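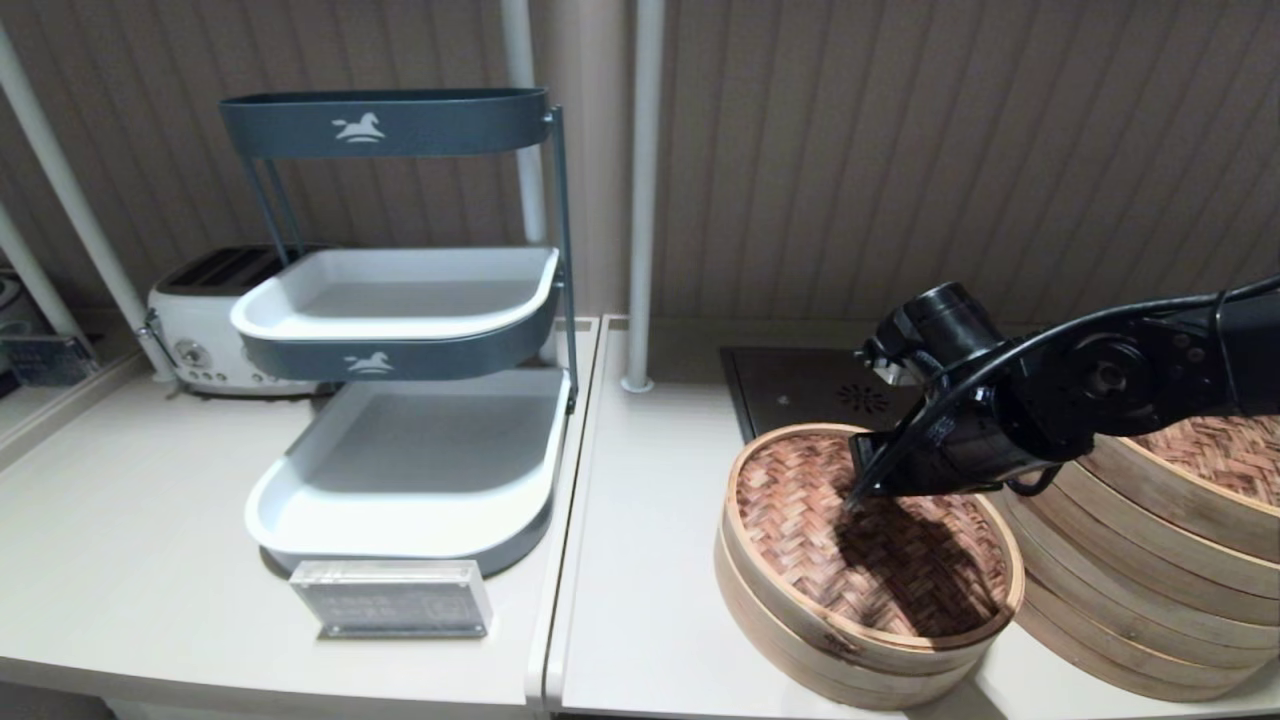
What does one row in the Utness Council Composition File stand for?

One row stands for one seat on one council at the close of one election cycle, whether or not the seat was filled. A seat that changed hands between elections keeps a single row, and the change is recorded in the separate file changes.csv.

Utness Council Composition File
Data card, version 5
October 2026

Contents

seats.csv: the main table, one row per seat per cycle
councils.csv: one row per council, with its legal type and electoral system
changes.csv: by-elections, resignations, changes of party label
codebook.txt: variable names, permitted values, missing-value codes
sources.txt: source reference for each council and cycle

Coverage

The file covers 424 local councils over 9 election cycles. Councils abolished by merger are kept up to their last election and are then closed with the value M in the column status. A council formed by merger gets a new identifier, even where it took over the name of one of its predecessors. To follow an area through a merger, use the columns pred_id and succ_id in councils.csv.

Parish and community bodies are not included. Directly elected mayors are not counted as seats, but councils.csv has a flag for those that have one.

Main variables in seats.csv

council_id: five-character code, stable across cycles
cycle: integer, 1 is the earliest
ward_name: as printed in the official notice, spelling not corrected
seat_no: order of election within the ward; arbitrary where the notice gives no order
party_raw: label on the ballot paper
party_grp: grouped label, see below
vote_share: share of valid votes in the ward, 0 to 1
incumbent: 1 if the same person held any seat on the same council at the previous close
contested: 0 if no poll was held

Party grouping

The raw labels were grouped by hand with the Kwiatkowski scheme, second revision. Local lists that put up candidates in one council only are grouped as LOC. Joint labels go to the party named first on the ballot paper. Two coders worked on each label separately and disagreements were settled by a third. The scheme left 1,125 labels with no clear group. They are coded UNC and should not be read as independents, who have their own code, IND.

Vote share in wards with several seats

Voters in these wards may cast as many votes as there are seats. The column vote_share divides a candidate's votes by all valid votes cast, so the values are lower than in single-seat wards. Do not compare the two without adjustment. The column ward_seats in the same table gives the number needed.

Known problems

Cycle 2 notices for several coastal councils survive only as newspaper summaries. Vote totals from these are marked src_q = 3.
The incumbent column is missing for all of cycle 1.
Names were matched by surname and initials. People who changed surname between cycles will appear as new members unless a source recorded the change.
Ward boundaries are not supplied. The Monder boundary set uses the same council_id but its own ward codes.

Changes since version 4

Duplicate rows removed from cycle 7.
Coding of uncontested seats corrected; vote_share is now blank for them, where it used to be 1.
Column names put in lower case throughout.
File encoding changed to UTF-8.

Next release

Version 6 is planned for July and will add turnout by ward for the last two cycles.

Use and citation

Free for teaching and research. Cite as: Vusura Local Government Archive, Utness Council Composition File, version 5. Please give the version number, as row counts differ between releases. Report errors with the council_id, cycle and seat_no of the row concerned, and a copy of the source if there is one.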